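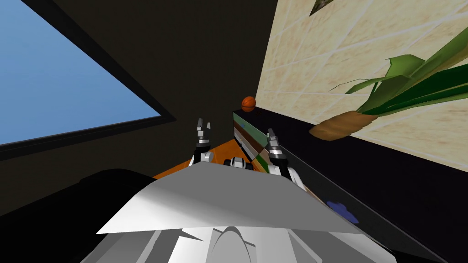

To: Members of the Fatcombe Print and Drawing Study List
Date: July 5, 2019
Subject: Re: Attribution of the Grudia album leaves

Dear members,

The Print Room at Fatcombe thanks all those who replied to the February notice. One reply, received from the Plidley Museum, is quoted here in part with permission:

> We have compared your six leaves with the river views in our own album (inv. 804). The paper is of a similar weight, and the washes are laid down in the same order, with the pale gray of the far bank put in before the trees. We are less certain about the figures. In our album they are drawn with a fine pen, while yours appear to have been added with a brush, perhaps by a second hand. Would Fatcombe consider changing the label from "Grudia" to "Circle of Grudia" until the inks can be compared?

The Print Room has considered this request and agrees with it in part. Leaves 1 to 4 will keep their present attribution. The handling of the foliage matches that of the signed sheet in the Ramasamy Collection, and the figures in these four leaves are small enough that little can be argued from them. Leaves 5 and 6 will be listed as "Circle of Grudia" from the next edition of the online catalog.

Members should also note a correction. The printed handlist gives the width of leaf 3 as 131 mm. That is the width of the image alone – the full sheet, including the narrow left margin, has not been published and will be given in the revised entry.

The inscription on the back of leaf 5 remains unread. It is in brown ink, in a hand later than the drawing, and was partly covered when the leaf was laid down on its old mount. Members with experience of dealers' marks are invited to request a scan from the Print Room. Scans are supplied for study only and may not be reproduced without written consent.

The leaves may be viewed by appointment. Please quote the album title and leaf number when writing.

Print Room
Fatcombe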